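Handgelenkkamera: Greifpunkt springt, sobald die Finger im Bild sind

Gestellt von flelura_nutzer, im Forum Wahrnehmung und Steuerung

Hallo zusammen, ich lasse die Objekterkennung von Trolbridge auf dem Bild der Handgelenkkamera laufen, die Bahnplanung macht Girken. Aufgabe: Teile vom Tisch in Kisten sortieren. Bei Klebebandrollen auf der Holzplatte klappt die Erkennung meistens. Sobald der Arm tiefer geht, springt der Greifpunkt aber um bis zu 30 mm zur Seite, und der Planer verwirft die Bahn. Die Bildrate liegt bei 30, die Schwelle für die Konfidenz habe ich schon höher gesetzt, ohne Erfolg.
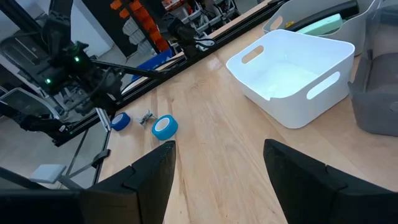
Die Kalibrierung Hand-Auge ist neu, mit 53 Aufnahmen. Im Log sehe ich, dass der Zeitstempel der Pose und der des Bildes auseinanderlaufen, weiß aber nicht, ob das schon reicht. Hat jemand einen Tipp, wo ich anfangen soll?

paiva_umsteiger

Bei mir waren es die Finger. Die schwarzen Backen ragen unten von beiden Seiten ins Bild, und die Segmentierung nimmt sie als Teil des Objekts mit, wenn es dazwischen liegt. Leg eine feste Maske über die beiden unteren Ecken. Bei einem Greifer, der sich öffnet und schließt, brauchst du die Maske abhängig von der Fingerstellung, ich habe drei Stufen hinterlegt. Danach erst wieder an der Schwelle drehen.

regelkreis

Die Maske ist richtig, erklärt aber den Versatz beim Absenken nicht ganz. Schau dir die Zeitstempel an. Wenn das Bild 100 ms älter ist als die Pose, rechnest du das Objekt mit der falschen Kameralage in Basiskoordinaten um. Im Stand fällt das nicht auf, in der Bewegung schon. Lösung: Posen puffern und zum Zeitstempel des Bildes interpolieren. Zum Testen den Arm vor jeder Aufnahme anhalten. Ist der Sprung dann weg, liegt es am Zeitversatz.

Außerdem würde ich den Greifpunkt unter einer gewissen Höhe einfrieren und nicht mehr nachführen.

tischkante

Hatte ich auch mal, nach dem Update auf die neue Version von Girken war es weg. Keine Ahnung warum.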